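**Laundry trial: report for March, to Eduardo Simões at Stirance**

You asked for a plain answer on whether the folding station is worth another round of money. My answer for now is no, or at least not at the size Brasura has proposed.

The arms ran through 900 folds this month. By my standard, where a shirt could go on a shelf without a person touching it again, results are still poor on anything dark or soft. Towels are better. Brasura counts a fold as done when the cloth is roughly square and the arms let go, so their numbers look a good deal kinder than mine. I'd ask you to read them with that in mind.

Speed hasn't moved much. A decent fold takes around 7 minutes, and our laundry staff at the Jirirus site do the same shirt while talking to each other.

We spent 2,000 dollars on new finger tips and cable repairs. The tips did help with thin fabric, and I'll give them credit for that. Finding a corner is still the weak spot. When the arms pick up two layers at once, they carry on as if they had one.

I would pay for two more months on towels only, and leave shirts out until the corner problem is fixed. Brasura has the March logs and will send you their own summary.

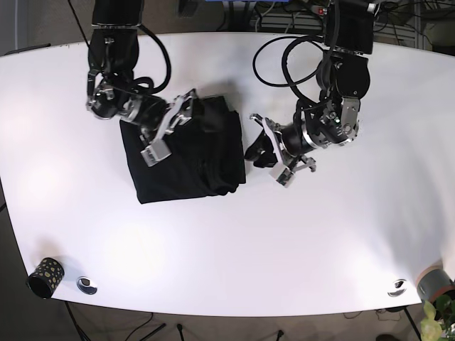
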